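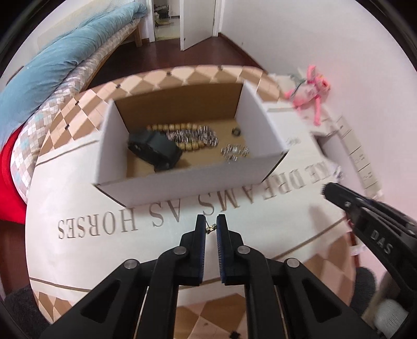

The jewelry box on the dining table, with its side panels flaring outward.

On the Keeping of Small Valuables in a Cardboard Box

By Zuzanna Kubiak

Readers of this page will be aware that the household has been without a proper jewelry case since the move to Broritz. The previous case, a lined model with a mirror in the lid, lost both of its hinges and was retired in January. A number of replacements were considered in the months that followed. None was purchased. The present arrangement is a plain cardboard box, white on the outside and brown within, and it is the purpose of this entry to set down how that arrangement works and where it falls short.

The box was obtained from Kollitz, the stationery shop on the corner, where cartons of this kind are sold flat. It requires no glue. The sides flare outward when the box stands open, and this proved more useful than expected, as a hand can reach the bottom without scraping the knuckles. The corner seams do show gaps. Earrings with thin posts should therefore be kept elsewhere, and mine are now in a tin.

Sorting is carried out at the dining table, after breakfast, before the mail is opened. The table was selected for its light and for its covering, which has a wide cream center on which a dropped ring or a loose bead can be found at once. The diamond border is less forgiving. Anything small that rolls into the peach and brown will stay there until somebody puts a plate on it. The covering also carries large printed lettering, the word HORSES among it, and visitors seated on the wrong side of the table have been known to read it upside down through an entire lunch.

The contents of the box are modest. The strand of yellowish-tan, barrel-shaped beads belonged to my aunt, who wore it with a gray coat and with nothing else. It is stored in a loop, without knots, and is never hung. For 17 years it hung from a nail inside a wardrobe door, and the thread stretched to such a degree that the whole piece had to be restrung. The work was done by Murnum, a repair counter that has since given up its lease, and the new thread has held.

The silver chain is the heaviest of the pieces and has been permitted to lie across the beads. I do not recommend this to others. Metal links will mark a softer bead in time, and the correct procedure is to place a folded cloth between the two. The cloth was bought for this purpose and is at present being used to clean eyeglasses.

The smaller silver piece, the sparkling one with the irregular outline, is kept toward a front corner by itself. It catches on wool, on lace and on the lining of every bag in which it has traveled. It has been to 2 weddings and was removed early at both of them. I have been asked on several occasions whether I intend to pass it on, and the matter remains open.

There is also the dark ring. It is too large for any finger of mine and was at one time worn on a cord. The cord is missing. Correspondence on the subject of cords has been received from a reader, who suggests waxed cotton, and the suggestion is under review.

With regard to cleaning, the following practice has been adopted. Silver is rubbed with a dry, soft cloth after it is worn. The beads are wiped with a cloth that has been dampened and wrung out, then laid flat on a towel overnight. No liquid cleaner is used on anything that is strung. A small pot of Zaki polish was tried on the back of one chain link last winter and gave a good shine, but the smell remained in the cardboard for 9 days and the experiment was not repeated.

The question of dividers has been raised more than once, chiefly by my sister. She owns a wooden chest with 8 drawers, each of them labeled, and she regards the open box as a form of neglect. Her position is understood. Dividers cut from spare card were fitted for a short period and then taken out again, as the beads would not lie properly in any compartment narrow enough to keep the chain from sliding. A partial divider along one side may be attempted. It would give the ring a place of its own and would leave the floor of the box clear for the longer pieces.

It should be noted that cardboard offers no protection against damp. The box is accordingly kept on the upper shelf of the hall closet, away from the bathroom wall, and a packet of drying crystals saved from a pair of shoes is placed underneath it. The packet is changed whenever new shoes are bought.

Comments on dividers, and on the proper length of cord for a heavy ring, may be left below. Replies will be posted in the evening, once the table has been cleared for supper.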